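How Does a Cartoon Learn a New Language?
Kids' Explainers, updated 3/28/23
By Dayana Urrego

Ever watched a show where the mouths don't quite match the words? Look close next time. Lips go "oo" and the voice says "cheese." That show was probably dubbed.

Dubbing = taking out the voices and putting new ones in. Same pictures, same music, same explosions. New talking.

Let's use Dradden, the dragon school show. It was made in Polish. Lots of kids watch it in English and never notice. So how did the dragons switch?

First, the words

Somebody has to translate the script. Sounds easy. Nope! The new line has to say the same thing AND take the same amount of time AND kind of fit the mouth. Try it. Say "I'm hungry" in two languages and clap for each beat. Different number of claps? Then the line needs fixing.

M, B and P are the hard ones. Your lips shut all the way for those. Say "mom." Feel it? If the dragon on screen shuts his mouth, the writer tries to sneak in an M or a B or a P right there.

Jokes are worse. A joke about a word that sounds like another word usualy dies in a new language. So the writer makes up a brand new joke, about as long as the old one. 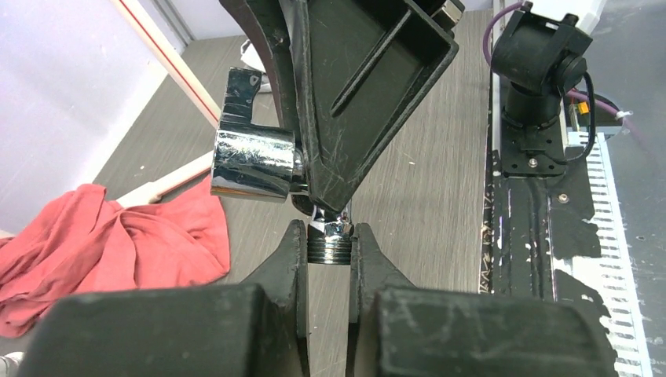
Small metal piece with screw threads, held upright.

Next, the voices

Now you need actors. They come in and read a bit of the part out loud, and a director picks. For Dradden the director was Irena Jabłońska, at a studio called Ferkora. She listened to 40 voices for Rikeo, the smallest dragon. Forty! The one she picked was a grown-up, by the way. Grown women play little kids in cartoons all the time.

Actors mostly don't record together. One person in a quiet room, big microphone, screen on the wall. They hear the old voice in headphones, then three beeps, then go. Beep beep beep TALK. If it's late they do it again. And again. One episode of Dradden has 200 lines just for Rikeo, and some of them are only screaming.

Screaming gets saved for last. Hurts your throat.
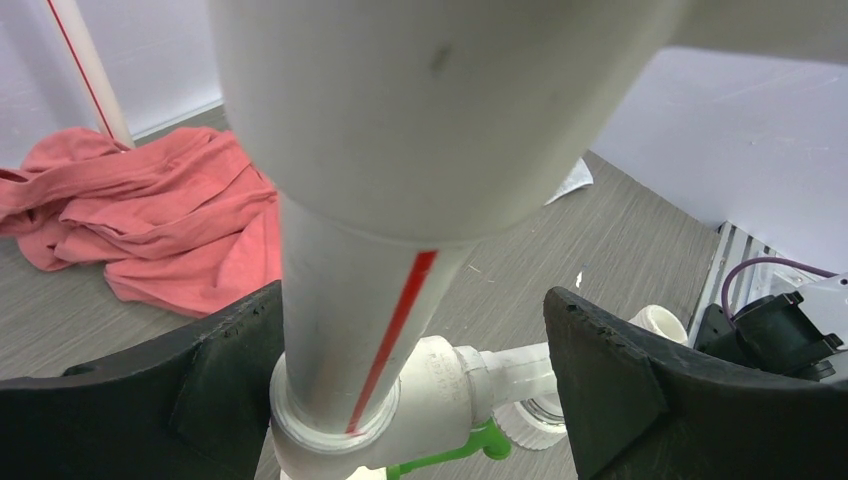

Wanda Kalinowski wrote to us after the first version of this page went up: "You forgot the breathing! When a character runs up the stairs I have to puff and pant through the whole thing, and gulp if he gulps. My daughter thinks that's the best part of the job. I get dizzy."

OK, added. Breathing counts. So do burps, sneezes, and munching. Those all have to be done over if they're on the same recording as the old voice.

Also there's a word for crowd noise with lots of people mumbling at once. It's called walla. Actors stand around and mumble for it. That's really the name.
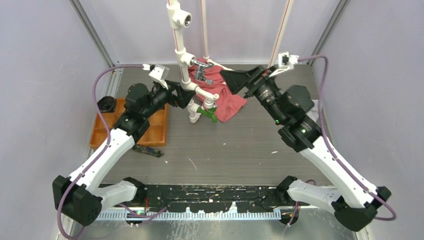 Last, the mix

Now the sound mixer gets everything. New voices, old music, old effects. The voices were recorded in a quiet little room, but the dragons are in a cave - so the mixer adds echo. Professor Szewczyk talks through a door in episode 6, so his voice gets turned down and made muffly.

Then everybody watches the whole episode start to finish and writes down whats wrong. Fix, watch again. The English Dradden was finished in November.

Dub or subtitles?

Subtitles are the words at the bottom. You hear the real actors but you have to read fast. Dubs you can watch while you eat noodles. Some people get very grumpy about which one is better. Watch both, pick one, change your mind later - fine. 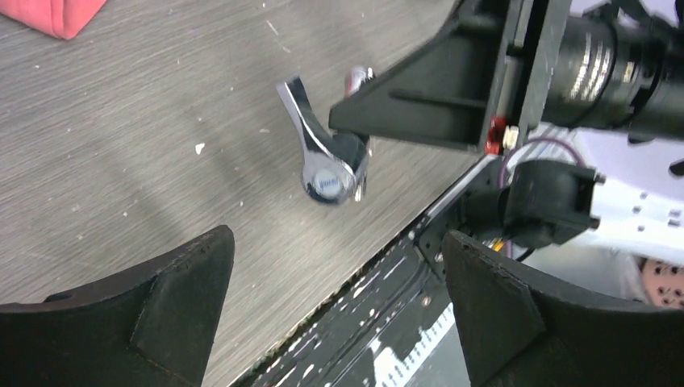

Gray tabletop with a few white crumbs.

Try it at home

Pick a short bit of a show, half a minute or so. Sound off. Write new lines for it with a friend. Practice twice, then press play and talk over it live. Watch for M, B and P!

Harder version: only use animal noises but make the story still make sense.

Words to know

Dub - to put new voices on a show
Script - all the lines, written down
Walla - mumbly crowd noise
Mix - putting all the sounds together at the right loudness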